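Two-Arm Table Cell, Rastby Shop
Weekly inspection checklist with comments
Date: 15 April 2019
Site: Plunville
Cell task: box and lid handling

Mark each line OK, Fix or N/A. Write a comment for anything other than OK.

1. Emergency stop
Both buttons pressed and reset. OK
Comment: The left button is stiff. It still latches.

2. Arm mounting bolts
Torque marks lined up, left and right. OK

3. Joint covers and housings
No loose screws, no rubbing at the joints. OK
Comment: Wiped down both arms. Used the Eteo wipes, no solvent.

4. Gripper fingers
Open and close fully, no play at the base. Fix
Comment: Right gripper has slight play when closed. It holds a lid, but retighten before the next long run. Left is fine.

5. Cables at the wrist
Enough slack for full travel, no pinching, no worn jacket. OK
Comment: The left cable hangs in a loop beside the arm. Run the wrist through its full turn by hand and watch the loop, not the gripper. Replace ties every 1000 hours or in July, whichever comes first.

6. Work surface
Clean, level, no damage that could catch a part. Fix
Comment: Long thin line across the lower part of the tabletop, starting near the base of the left arm. Could be a scratch or a crack — check it with a fingernail before deciding. Specks next to it to be cleaned off. 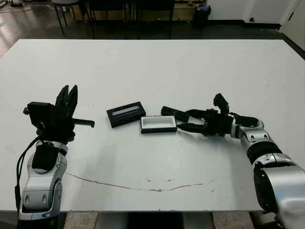
Item 6. Line in tabletop, boxes in work area, right gripper holding black piece.

7. Test parts
Boxes and lids undamaged, set out between the arms. OK
Comment: Keep parts clear of the line until item 6 is closed.

8. Floor and walkway
No cables where people walk. Fix
Comment: Tangled cables on the floor past the far side of the table. Coil and hang them.

9. Run counter
Reading at check: around 800 cycles since last service. Service due at 3000. OK

Open items: 4, 6, 8
Cell may run at reduced speed until item 4 is closed. Send tabletop questions to Osei, who supplied the table.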